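Grernstead Word List: read me first

Last updated: 2026-09-20

Hi, and thanks for downloading this! It's my collection of local words and sayings from Grernstead and the farms out toward Haldane. I started it because my grandmother called a drizzle a "smirl" and I couldn't find that in any dictionary (still can't, by the way).

What's in it

There are 2332 entries in one plain CSV file. Each row has the word, a meaning, a sample sentence and the village I heard it in. Of those, 762 also have a spelling note, mostly where two families swore by two different spellings and I wasn't brave enough to pick.

Where the words came from

I talked to 55 people, mostly in their kitchens. Maricel Calimlim typed up the older letters and caught a whole pile of my mistakes, so if something looks really careful, it's probably hers!

Things to know

- The "village" column is where I heard a word, and that may be miles from where it started.
- Weather and sheep words are way over-represented. People love talking about both.
- Six entries are marked "rude". Filter those out before you hand this to a class.
- Blank meanings are blank on purpose. Please don't fill them in with guesses.

I do most of the sorting by hand, a letter at a time, and S took me all of March. 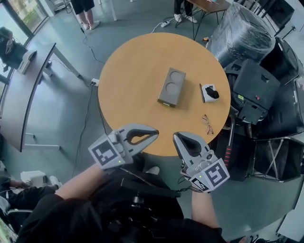
Round table, with glasses and a pen on it.

Using it

Help yourself for anything non-commercial, just mention the list by name. If you've got a word I missed, send it with a sentence somebody really said. I'm still short on anything to do with baking.

14 shares | 3 comments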